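"I'd rather have a dumb cell that I understand"

Paora Ngata has been keeping one bin-picking cell alive at Skullach since the spring, and he will tell you early in any conversation that he did not ask for it. He was the fixtures man. Then the person who built the cell moved to another site, and the job came down the hallway to his desk with a folder that was mostly printouts of emails.

I went to see him because I'd read the pitch. The pitch says a cell like this needs an afternoon of setup and then looks after itself. I have heard that about bread makers and printers too, and I wanted to ask somebody with grease on his sleeve.

"An afternoon," Ngata said. "Sure. Which afternoon? I've had 80 of them."

The job is easy to explain. Bars go in a metal bin, the arm picks them out and puts them somewhere else. Software from a company called Nestetti decides which bar to go for. Ngata has no complaint about the arm itself, which he calls the only grown-up in the room. His complaints are with everything hung off the end of it.

"People look at the arm because it's big. The arm's fine. It will go to the same spot all day long. What goes wrong is a hose, or a cable, or a finger on the gripper that's worn a hair more than its partner. Cheap parts, all of it."

Cables are where he spends his mornings. Each time the wrist turns, the bundle has to turn with it, and the length that suits one pose is too tight or too sloppy in another. He ties it down on the forearm, runs the wrist slowly through its worst positions, watches, and then cuts it all loose and starts over. I asked why there was so much tape involved in a machine that cost what this one did.

"Tape tells you things. If it's creeping, the bundle's pulling. You put a nice molded clamp on there and it looks great in the brochure, and the cable breaks inside it where you can't see. I'll put a proper clamp on when I stop changing my mind."

Has he stopped changing his mind?

"No."

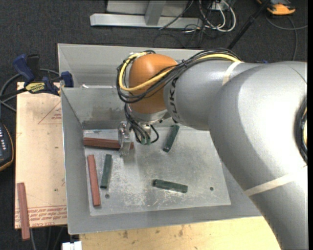
The bin gets a look next. Sloping walls are supposed to help, since a bar that lands against one ought to slide back toward the middle. Ngata says that's true about as often as it isn't. A bar can also come to rest lying right along the foot of a wall, and then the fingers can't get down beside it without touching metal. The software is meant to notice this and pick a different bar. Sometimes it picks a different bar until the awkward one is all that's left, and then it sits there.

"It says 'no valid grasp.' Very polite. So I walk over and nudge it with a stick."

I had brought a number with me. Nestetti's sales sheet gives 3000 picks between service stops, and I asked what he made of it. He went and found his own notebook, a paper one. His best run was 3096.

So the claim holds up?

"Once. It held up once. Ask me what the run after that was." I asked. "30. A hose fitting let go. Is that the software's fault? They'd say no. But the cell was down, and I was the one on my knees."

Miroslava Lysenko, who handles the calibration at Skullach, is kinder about the whole thing. She thinks Ngata blames the machine for a folder that was badly kept. When she took over her part, the tool offset in the controller didn't match the gripper that was bolted on, and no record said when it had been swapped. Picks were landing a little off and people were correcting for it in three different places.

"We took out all the corrections and measured the tool again," she said. "It took a day. Paora grumbled the entire day, and then it worked."

Ngata's version is that it worked better. He now has a routine he'll defend to anyone: power down and lock out before a hand goes anywhere near the bin, look at the fingers, feel along each hose for a flat spot, check the fittings, wipe the floor plate. After that he runs the arm at low speed with the bin empty, and only then with bars in it. He won't let anybody skip the slow run, including his boss.

I asked about the update Nestetti has promised, the one that will spot wear before it causes a stop. He made a noise.

"Will it spot it before I do? I've got fingers. Let them bring it and we'll run it next to my notebook for a month." He'd already told their rep, Clem Lockyer, the same thing. Lockyer had agreed to the month and then asked whether the notebook could be shared as a spreadsheet.

Ngata hasn't typed it up yet. When I left he was cutting the bundle loose again.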